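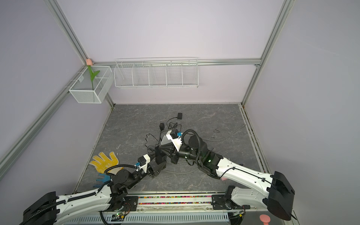 The two-arm planner is behind where our September plan said it would be, and I would rather say so on the first page than on the last. Flindik, the collision layer we bought in to speed things up, handles rigid parts well enough. It has no useful idea of what to do with cable. With the two grippers almost touching over the middle of the floor and thin black cables tangled across it toward the arms, the planner still reports clear space on all sides. The gloves are no better: the yellow knit one comes back from perception as a flat patch, so the planner is happy to route an elbow right over it.

**What was run.** We logged 406 planned motions against the new build. Shirley Cropper went through the stops by hand and put 9 of them down to the two wrists closing on each other while both planners believed they had right of way. That is a scheduling fault in our own code, and no purchase will fix it.

**What Cumier claims.** Their update is supposed to cut replanning time in half. On our logs I can't find it. Their test set uses one arm and a bare table, so I would not pass their number on to Tranddale as it stands. I have asked for the raw timings and had no reply.

**Wrist cameras.** Calibration holds between restarts now, which it did not before. I trust this result more than the others - it was checked by two people on separate builds. Depth on thin or shiny parts is still poor, and the demo video hides that by using matte blocks.

**Spending.** On budget, mainly for the dull reason that the second Flindik license has not been bought. I recommend we leave it that way until the cable problem has an owner.

**Next.**

- One shared lock for both planners, replacing the current message passing
- Cable regions marked as keep-out by hand, 4 to start with
- Repeat the Văduva comparison with the same logs on both sides

The lock comes first. I am not promising a date for the cable work.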